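Robotics Club: PC Teardown Project

The Semwal Robotics Club has moved on to its second project of the year, teaching an arm to take apart and rebuild a desktop computer. Naveen Bansal is leading the group, which has 10 members. The tower lies on its side with the panel off, and the hard drive goes in and out in its blue caddy. The current test drive is a 1.0TB WD Blue. 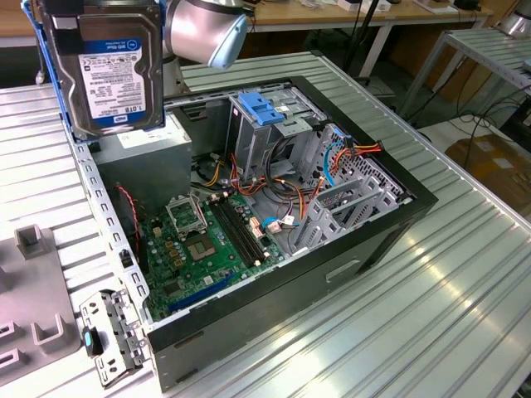 Parts board

Small parts have their own places on a gray fixture board. What looks like a memory module stands on edge in one of the tall slots, and the processor sits in a square holder with its metal face out. Members wrote the pick positions for each holder themselves and logged 160 practice runs in October. The next job is the processor socket, where the arm has to set the chip down level.
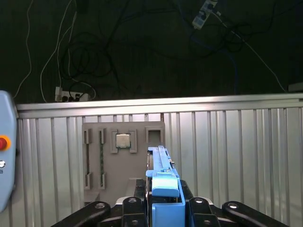
Open session

The club will show the project on 16/04/2024 in the Terker Building. Families are welcome. New members can sign up at the door.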